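From: Randa Hijazi
To: Nseir clothing swap list
Date: 2019-03-25
Subject: Re: coats for the June swap

Gayan Navaratnam wrote:
> Do you have the coats sorted yet? Tadico needs to know how
> many rails to bring. Last year we had 76 pieces and 2 rails
> and it was a mess.

I got them out on the bed this morning. The houndstooth one has its belt in the same fabric, so please don't list it as missing one. The shiny black jacket goes on the same rail.

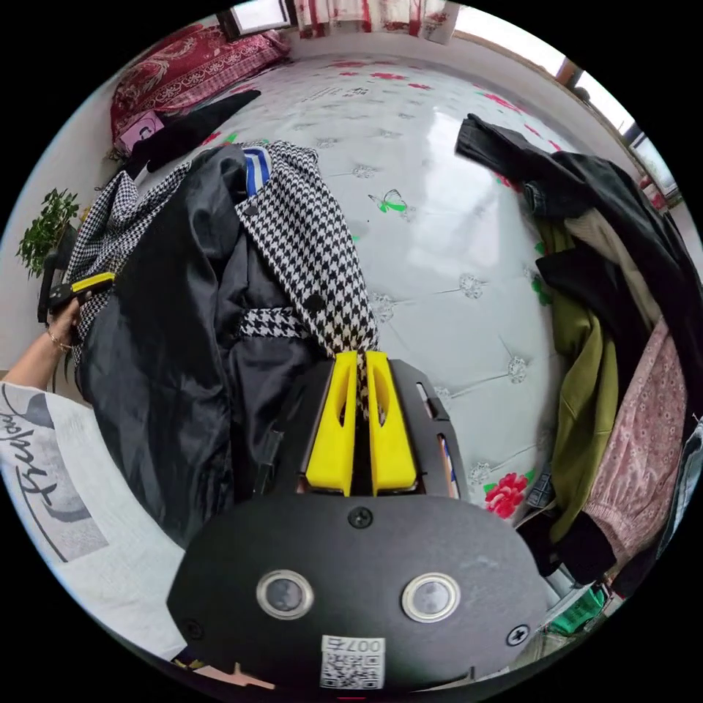
Gayan asked on the phone whether belts should be pinned to their coats or bagged separately. Pinned, please. Bags got mixed up last time and we had belts left over at the end.

I still need hangers. Cemov will sell us a box of 131, wide shoulder, which would cover everything. The wire ones bend under a wool coat.
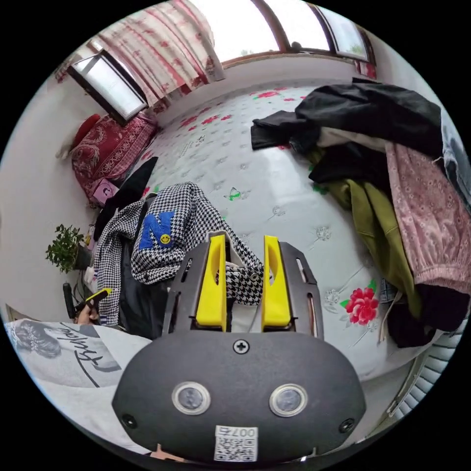 Tags are my next job. I want size, fiber and any extras written on each one, so people don't have to unfold things at the table. The houndstooth with the blue N patch should have the patch and the little smiley badge on its tag. The olive piece and the pink floral one can go with the light clothes.

Send me your own lists when you have them.

Randa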